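**Slide 6: the tray problem** (2 min, don't overrun like you did at Wimelham)

- Ask who owns a round woven tray. Wait for the hands.
- Ask who knows what it's for. Enjoy the silence.
- Mine came from Drultard. It has held keys, post and, for most of April, one lemon.

Trays never go back in the bin flat. They go in on edge, last, and then the lid won't shut.

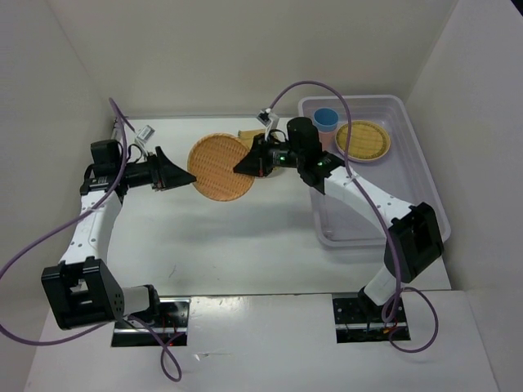
*Stustia Cadwaladr, household storage adviser*

Point out the clear bin at the back: blue cup upright, yellow woven plate lying flat. Leave it up while they look at the tan tray on its edge.

My rule is big flat things first, cups on top. I have given this advice 302 times and followed it twice.

- CLICK. Lids. Sigh audibly.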